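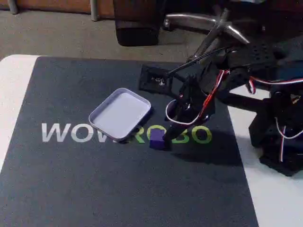

Fig. 2.1 A shallow metal tray on a gray desk mat.

Chapter 2
Getting Video Onto a Small Player

I still own my first portable media player, a chunky little Skalleo that weighs about as much as a bar of soap, and I still remember the evening I tried to put a movie on it. I dragged the file over, watched the bar crawl across the screen, unplugged the cable, pressed play, and got a gray box with the words "Cannot open." The file was fine on my computer! It just wasn't fine on the Skalleo, and at the time I couldn't have told you the difference.

By the end of this chapter you'll be able to. We're going to look at what's inside a video file, how a player decides whether it can show it, and what you can do when it can't. There's some arithmetic, but you've done harder arithmetic splitting a restaurant bill.

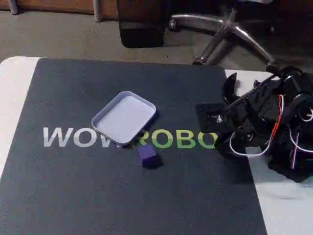
Marthinus Modise

2.1 The box and what's in the box

When you see a file ending in .mp4 or .mkv, those letters name the container. Think of it as a lunch box. Inside there's at least one stream of pictures, usually a stream of sound, and sometimes subtitles as well. Each stream has been squeezed down by a codec, and the player needs the matching codec to unsqueeze it. So a player can know the lunch box perfectly well and still have no clue what to do with the sandwich.

My Skalleo knew .mp4. What it didn't know was the newer codec the movie had been saved with. I ran the file through a converter, picked the older codec from the menu, went off to make dinner, and it played.

2.2 Bit rate, or why your card fills up

Bit rate is how much data the file spends on each second of video, and it's the number I'd check before any other. A higher bit rate usually gives you a cleaner picture and always gives you a bigger file. On a tiny screen you often can't see the extra quality at all (I've tried, with my nose nearly on the glass).

Let's do one together. Say you have a clip that takes up 1,589 megabytes and you convert it at half the bit rate, sound included. The new file will be a bit under 795 megabytes. The length hasn't changed and neither has the number of frames. You're spending half as much on every second, that's all.

A friend of mine, Barnabás Borbély, keeps everything at the highest setting his Wivow will accept and then complains that it holds more than 3 movies only if they're short ones. We've had this argument many times. He likes knowing the quality is there, and I like having something left to watch on the train home.

2.3 Before you go on

Find a video file on your own computer and open its properties or info panel. Write down the container, the video codec, the audio codec and the bit rate. If your panel doesn't show all four, write down what it does show and leave gaps for the rest. Keep the page handy, we'll be using your numbers in the next section when we work out how long a battery lasts during playback.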